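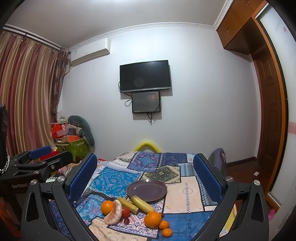 A round plate on a patchwork quilt.

Equipment Review: Sesari Sideline Kicking Net
Clorkcombe Athletic Association, Equipment Office
12 July 2020

The Equipment Office has completed its evaluation of the Sesari Sideline Kicking Net, a folding practice net intended for placekickers and punters at the high school and junior college levels. The net was purchased at the regular retail price of $218. No discount or loan was accepted from the manufacturer, and the manufacturer did not see this report before it was issued.

Member programs have asked for guidance on kicking nets for several seasons. The model most of them own, the Sugiyama Standard, has been discontinued, and replacement netting for it is now difficult to obtain. The Sesari is the lowest-priced full-height net sold by the suppliers with whom the Association does business.

Construction

The frame is powder-coated steel tubing in seven sections, joined by spring buttons. Two side arms fold forward from the uprights and are held in place by pins attached to the frame with short lanyards. The lanyards are a sensible addition. Loose pins were the most common cause of lost parts on the Sugiyama, and the Office still receives requests for them.

The netting is knotted nylon with a bound edge. It attaches to the frame with hook-and-loop straps sewn at regular intervals along the binding. A small mesh pocket at the bottom of the net collects balls after each kick. The pocket holds three footballs comfortably; a fourth will usually roll out onto the turf.

The complete unit weighs 30 pounds in its bag. One adult can carry it from an equipment room to the field without difficulty, although the single shoulder strap is narrow and the stitching at one end had begun to loosen by the close of the evaluation.

Assembly

The printed instructions consist of one folded sheet. The drawings are clear, but the left and right side arms are labeled in reverse on the second panel, and both of our staff members assembled the frame incorrectly on the first attempt. First assembly took 20 minutes. With practice, two people can set up the net in less than half that time.

Programs that plan to store the net assembled should measure their doorways. With the arms folded flat it will pass through a standard double door, but it did not pass through the single door of our own storage area.

Performance

The net was used by placekickers and punters at the Waserow practice fields and received over 2,000 kicks during the evaluation period. Footballs were of regulation size. Most kicks were taken from a distance of two to four yards, as they would be during sideline warm-ups.

For placekicking, the net performed well. The netting has enough slack to absorb a fully struck ball without sending it back toward the kicker, and the opening is tall enough for a normal field goal trajectory. Kickers reported that the white target strip across the center was useful in daylight and hard to see under lights.

Results for punting were less satisfactory. A punted ball meets the net higher, and when the punter stood closer than three yards, a number of balls cleared the top bar. Programs with a strong-legged punter should set the net farther back than the instructions recommend and should keep the area behind it clear of players and spectators. 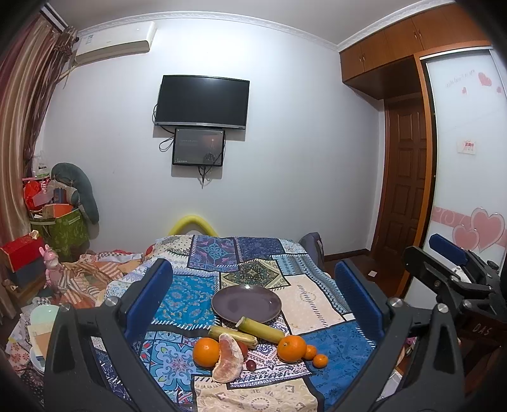 An orange and a peeled pomelo segment on a patchwork bedspread.

Stability is the principal weakness of the design. The base relies on two ground stakes at the rear, which hold securely in natural grass and cannot be used on artificial turf. The manufacturer sells sandbags separately. Without them, the frame slid backward on turf after repeated kicks and tipped over once in a moderate wind. The Office considers the sandbags a required purchase for any program with an artificial surface, and the cost should be included in the budget request.

Durability

At the end of the evaluation the frame showed no bending. Paint had worn away at the folding joints, and light surface rust was present on one of them. The netting had no broken strands. Two of the hook-and-loop straps near the ball pocket no longer held firmly and were replaced with ordinary cable ties, which have performed without trouble.

Customer Service

The Office contacted the manufacturer by telephone regarding the loose strap stitching. The call was answered promptly and a replacement bag was sent without charge. A question about the reversed labels was submitted in writing and has not yet received a reply.

Recommendation

The Sesari Sideline Kicking Net is approved for purchase by member programs for use on natural grass. It is approved for artificial turf only when weighted with sandbags on both sides of the base. It is not recommended as the sole practice net for punters.

Programs that still own a Sugiyama net in sound condition have no pressing need to replace it. Orders to be included in the Association's August shipment should be submitted through the usual equipment form, with the playing surface noted in the comments field.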